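Visit report: Lastness test apartment, Flanside
15 November 2025
Present: Manuela Gatti, Settimio Monti, Said Erraji (host)

The apartment is used to trial two-arm robots on housekeeping work. We were there to see what the work leaves for the staff on shift. Bedroom first, then the chairs. 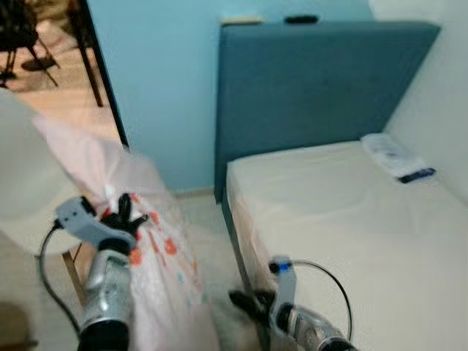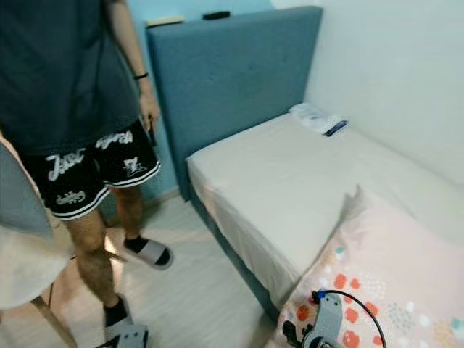
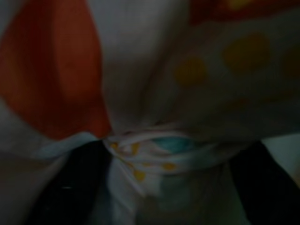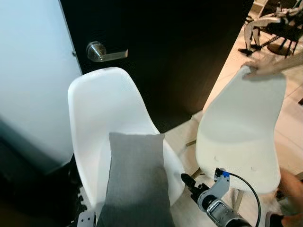 Bedroom and printed fabric (first three); chairs by the door (last).

Erraji's log for January lists 353 bedroom tasks, 52 of them stopped by the operator. Fabric accounts for most of the stops. Thin cloth folds over itself between the fingers, and the wrist view gets dark at close range.

Staff no longer work a room alone from start to finish. One person stays with the robot, moves furniture when asked and signs the task sheet. Monti asked whether that is less work. Erraji's answer was less bending, more standing – and more waiting. Shifts with the robot are now capped at 2 hours after complaints about the waiting.

Open points: who resets the chairs between runs, and whether the operator's time is billed to the room. Gatti will send both to Ximeng Mao at Avska.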